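Hova teleop kit, worth it for table clearing?

marl_tk
9/10/20
We recorded 147 runs of clearing a table by remote control. Skenel's docs say you need up to 430 before the arm does anything useful alone. Has anyone here gotten there?

bentshaft
We did 430. It clears our table, with our cups. Swap in a different mug and it paws at the air. I'd call that a very expensive playback.

quietgear
Disagree. Your operators probably all grabbed things the same way. Mix it up and it generalizes fine.

bentshaft
We had 6 operators. How mixed do you want it?

oldpendant
I quit remote control and went back to moving the arm by hand. You feel the contact. With the Hova sticks you're guessing how hard you're squeezing.

quietgear
Try guiding 2 arms by hand at once and tell me how that goes.

marl_tk
That's my problem too. One side has a fingered hand, the other a plain gripper, and the operator has to run both. Paper cups and foil trays are the worst of it.

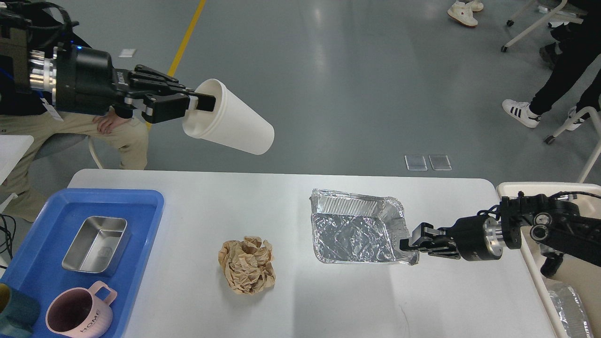

I'm not convinced more runs will fix that. Foil bends a little differently every time you grab it, so what is the arm supposed to be copying? Pesonen's add-on claims to handle soft stuff, but I've only seen their own clips.

bentshaft
Ask them for the failed runs. I did in October and I'm still waiting.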